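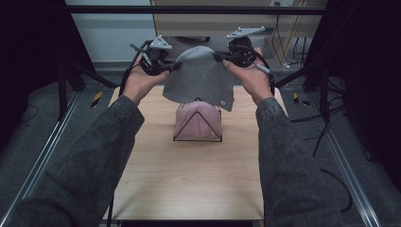 **Figure 5.** Grey felt, held by its two upper corners.

### 4.2 What people call the cloth

I went into the Vonitz interviews expecting the words for felt to be the dull part. We had 1,229 slips from the older word survey, most of them written up by Aranka Pap in a hand I've come to know far too well, and felt took up one thin envelope. Then I started talking to people in Skerkano and the envelope got rather fat.

The trouble is that speakers there don't split cloth up the way the survey did. The survey form had one line for "felt" and another for "blanket", and the fieldworkers dutifully filled in both. My speakers kept giving me a single word for the pair of them, and then (usually while I was packing up!) a second word that they only used if the thing had been cut. A whole piece is one noun and a cut piece is another, whatever it's made of. Wool, felt, old coat lining – it all goes the same way.

Sutter argued something close to this for the valley villages, and I should say that Leopold Sutter was kind enough to send me his notes from June, which cover Guerra and the farms above it. His speakers have the cut/whole split too, but only for cloth you wear. I played his recordings to 8 of my own speakers and five of them thought the Guerra usage sounded childish. One woman said it was how her cousins talked and she'd never liked it.

Colour comes into it as well, though I'm less sure what to do with that. Undyed grey felt has its own short word in Vonitz, and it seems to be the same word as the one for ash. I first heard it on 08/10/2022, in a kitchen, from a man who was talking about his boots. He used it again later for the sky, so I can't rule out that it's simply an adjective that some people lean on more than others. Pap's slips have it twice, both times with a question mark beside it.

For the counts in the next section I've treated the ash word as a noun only where it takes the plural ending. That loses us a fair few good examples from the older speakers, who tend to swallow their endings – but it does keep the Vonitz and Skerkano figures on the same footing, and Sutter's notes can be sorted in the same way.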